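November, evening

Slept badly again, because the neighbors above moved furniture until late. I got up at 8 and decided that today I finally finish with the small room. For three weeks I am walking around the boxes and pretending that they are part of the interior.

First coffee, then the radiator. It makes a knocking sound when it starts, always two knocks and then a pause. I wrote to the house manager and he answered that it is air in the pipes. Maybe it is. I put a blanket behind the bed so that I hear it less.

Zdeňka Dvořáček called before lunch to ask if I still want her old lamp. I do want it. She is leaving Fesidstead at the end of the month and gives away almost everything, also the good pan. I felt ashamed to say yes to the pan so quickly. She told me she already sold the armchair for 900 crowns and cried a little after the man carried it down. I can understand that, I also cried for my mother's sewing table, and it had only three legs.

The shelf

The white shelf, the one with brown inside, is now what I like most in this room. When I saw it in the second-hand store I thought it is a bit strange, white outside and like wood inside, as if somebody could not decide. But at home, with the lamp on, the brown looks warm, and the white goes with the wall. I was wiping it this afternoon with a damp cloth and vinegar, all the compartments, also the corners where the dust makes this gray felt.
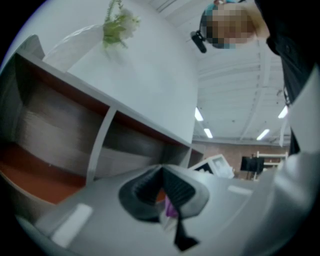 What goes where

I made a plan on the back of an envelope, with many crossed lines. The big compartment will be for the dictionaries and the atlas, which are heavy and should have the most place. In the middle one I want to put the sewing things and the tin with buttons. The narrow one gave me the most thinking. Matěj Halás says it is made for records, but I have no records and I do not plan to begin. I will keep there the letters and the folder with the bills from Skimness – at least they will stand straight and I will not look for them every time when the electricity man writes.

On the top nothing more than the white vase with the artificial flowers. I promised it to myself, because I know how it goes with a free surface. In the old flat the top of the dresser was full after two days, keys, coins, one glove, medicine, a plate. Maybe one plant, later, if I find one that does not need sun.

The books are 22 in the first box and I have not opened the second. I was sitting on the floor and reading the first pages of each one instead of putting them away, so of course it became dark. In the Czech cookbook I found a shopping list in my own handwriting – flour, thread, stamps, call Šimek. I do not remember what I wanted from Šimek. I left the list inside.

Money

I wrote everything down as every month. For the shelf I paid 485 crowns and the transport was free, thanks to Matěj and his cousin's car. He did not want anything for the gasoline, so I gave him a jar of plum jam and he looked at it like at something very serious. I still have to buy felt for under the shelf, it makes a terrible noise on the floor if I push it even a little.

For supper potatoes with butter and the rest of the cabbage. My back hurts from bending, and my hands smell of vinegar also after washing.

Tomorrow: the second box, answer to my sister, lamp from Zdeňka after five, ask her for how long she boils the beans. And buy bulbs, the small thread.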